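How to oil a wooden table top at home

Last updated: 2020-01-06

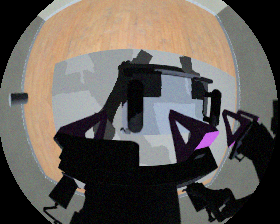 What you need

For a table of normal family size I use one small tin of oil, three cotton cloths, a sanding block and some paper. The oil I buy is a hardwax type from Flukach, but any oil which is made for furniture will do. Please do not take cooking oil. It stays sticky and after some months it smells.

Before you start, read on the tin how long the oil must dry. My times below are for my kitchen in Milldale, where the winter air is dry from the heating.

Step 1. Clean the top

Wash the wood with warm water and a little dish soap, always in the direction of the grain. Wipe it again with clean water and leave it overnight. If there is old wax on the top, the new oil can not go in, and you must remove the wax first with a wax remover.

Step 2. Sand

Sand with 180 paper first, then with 240. Go with the grain, never across it. You will not see the scratches on the dry wood, but after the oil they become dark and you will be sorry. I made this mistake on my first table and had to begin again.

Spend the same time on every part. Many people sand the middle well and forget the edges, and then the colour is not even. Take away the dust with a vacuum cleaner and after that with a damp cloth.

Step 3. First coat

Stir the oil, do not shake it. Pour a small amount on the cloth and rub it in a thin layer. After 15 minutes wipe off everything that is still wet on the surface. The coat should feel thinner than you expect.

Step 4. Second coat

Wait until the next day. The wood may feel a little rough now, so rub it lightly with 600 paper, only by hand and without pressure. Clean the dust and put on the second coat in the same way as the first.

Step 5. Let it harden

You can use the table carefully after two days. For one week put no hot cups on it and no wet cloths.

Safety

Cloths with oil can catch fire by themselves when they lie in a ball. Spread them flat outside to dry, or keep them in a metal can with water and a lid.

Care during the year

I give my table one thin coat every September, before the heating season. Between the coats a damp cloth is enough.

More in this section
Repairing a loose chair leg
Removing white rings from wood
Which sandpaper for which job
Visit to the Murnstead timber yard
Sharpening a Sakamoto hand plane

Contact | Copyright Milldale Home Workshop Pages | Back to top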